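Jastton Tablecloth, Large Flowers, 160 cm wide

I bought this cloth in November for our kitchen table and I use it almost every day. The print is very cheerful: big blue and red flowers on white, with curling green vines. I was afraid it would be too much for a small room, but I like it more each month.
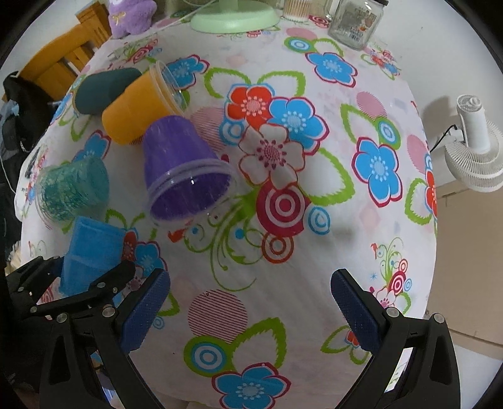

Washing is easy. I wash it with the towels and the colors did not become pale. It needs ironing, and this takes me a long time. Coffee must be rinsed at once, or a light mark stays on the white parts.

My table is 94 cm wide, so it hangs well on both sides. I would buy it again in a longer size.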